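4. Making up the bed

This section covers dressing the Sturby single bed once the frame has been assembled and the slats fitted (see section 3). Allow the mattress to recover its full depth before starting. Bedding is not supplied with the frame.

4.1 Before you start

Check that both side rails are fully seated in their brackets and that the four corner bolts are tight. Wash new covers once before use, following the sewn-in label. Shrinkage in the first wash is normal for cotton covers and is allowed for in the sizes sold under the Codetti name.

CAUTION: Do not kneel or stand on the side rails while fitting bedding.

4.2 Fitting the sheet

1. Lay the mattress protector flat, with the quilted side up, and hook the elastic under each corner.
2. Fit the sheet over the two corners at the head end first.
3. Lift the foot of the mattress by one corner and pull the sheet under it. Repeat at the other corner.
4. Smooth the surface from the middle towards the sides. Tuck any spare cloth beneath the mattress.

Note: If the sheet lifts at the corners, it is too shallow for the mattress. Change it for a deeper one.

4.3 Filling the duvet cover

1. Turn the cover inside out and lay it on the bed with the opening at the foot.
2. Lay the duvet on top and line up the edges.
3. Tie or clip the inner loops at the head end, where fitted.
4. Reach inside the cover, take hold of both far corners together with the duvet and turn the cover back over them.
5. Shake the duvet down towards the foot and close the fastenings.

4.4 Placing the duvet and pillows

1. Centre the duvet across the bed. An overhang on the long side is acceptable, provided that the cover stays clear of the floor.
2. Place the plain pillow at the head end.
3. Place the second pillow so that it overlaps the first, with the printed side facing out.
4. Leave the duvet loose. It need not be pulled tight or tucked in.
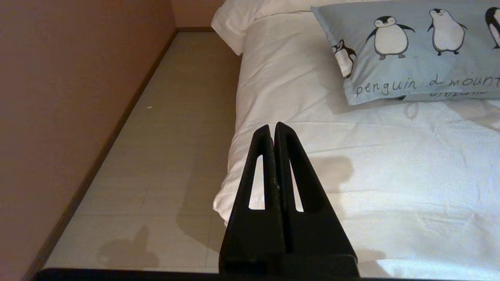
Can the duvet be tucked under the mattress at the foot?

Tucking is possible on mattresses of standard depth, but it pulls the filling away from the shoulders and strains the seams of the cover. Use a longer duvet if a tucked finish is wanted.

4.5 Airing and care

Fold the duvet back to the foot of the bed each morning and leave the sheet uncovered while the room is aired. Shake the pillows by their short ends to loosen the filling. Replace the duvet when the bed is next made.

Wash printed pillowcases inside out, with similar colours. Do not iron directly over a print. Close all buttons and poppers before washing so that smaller items do not collect inside the cover.

CAUTION: Keep loose bedding at least 500 mm from any heater. Do not cover a heater with a duvet or pillow to dry it.

4.6 Spare parts

Replacement duvet clips are sold in packs of 100 by Whitlock, Clostidstead, under the heading Bedding Sundries. Quote the frame type printed on the underside of the headboard when ordering slats or brackets.

Text: Maureen Tindall. Checked by Ryan Heywood. Revised June.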